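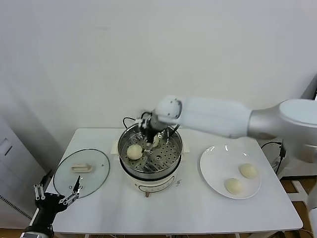

**Visitor Attractions, handout 4: births and announcements at animal parks**

Read before the seminar. Bring your notes on the Dondgate case.

### 1. Why the birth date is rarely the news date

Most parks keep a birth quiet at first. The usual gap at Pilura is 2 weeks for hoofed animals and longer for big cats. During that time the keepers watch feeding and weight, and the enclosure stays closed. Marketing staff get a draft ready but don't send it.

Dondgate did the opposite with its tapir calf in October. The release went out the same morning. The calf was fine, but roughly 600 extra visitors came that weekend to see an animal that was still indoors, and the park had to deal with 300 complaints.

### 2. What goes in the release

- species, and whether the young animal is male or female, if known
- length of the pregnancy
- where mother and young are now, and when visitors can see them
- the breeding programme, in one sentence
- a contact for the press

Leave out the name unless it has been agreed. A naming vote works better as a second story. Bevumau ran one for an otter pup and had 563 entries, most of them from local schools.

### 3. Viewing arrangements

Parks choose between timed tickets, a fixed route past the enclosure, or a screen elsewhere on site. Timed tickets are the fairest but need staff at the gate. Rosenthal uses a fixed route – one way, no stopping with pushchairs – and shuts it if the mother moves to the back of the house.

### 4. For the seminar

Write a release of one page for the Dondgate tapir, dated two weeks later than the real one. Add a short note on which facts would have changed by then, and say which viewing arrangement you would use on the first weekend.

Reading: course pack, chapter 6, the section on seasonal demand.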